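Ticket 157 - Leak at rear entry, Grirville house
Status: Open
Opened by: Lev Yurchenko
Assigned to: Zoia Fedoruk, Plirnitz service desk

June 17, 2018
Customer reports water coming in over the back door during Friday's storm. Standing seam roof, installed by us 2 years ago. Stain on the entry ceiling is 15 inches long and runs toward the outside wall. Customer has put a bucket down and moved the coats.

Checked the job file. Panels are Gashaw, underlayment is Jistia. The file has no photo of the sidewall flashing where the entry roof meets the house. Asked Lev to stay off the roof.

Shoes are kept on a low wooden rack at the back, white knit pair on top. Told him to move the rack away from that wall until we've been out.

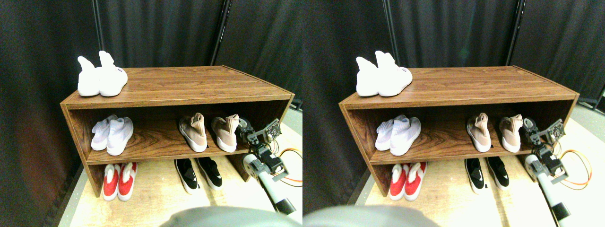
Step 1 - Hose test
Started low at the eave and worked up, 15 minutes per section. Dry at the eave and dry at the panel seams. Water showed inside when the hose reached the upper end of the sidewall flashing.

Step 2 - Flashing
Pulled two courses of siding. Flashing stops short of the corner and the sealant has let go. Panels and clips are fine. Taped the gap and put a temporary cover over it.

Step 3 - Repair
New flashing ordered, full length, with a kickout at the bottom. Covered under workmanship, no charge. Ceiling patch to be quoted separately - Lev wants to see it dry first. Crew booked for the first week of July.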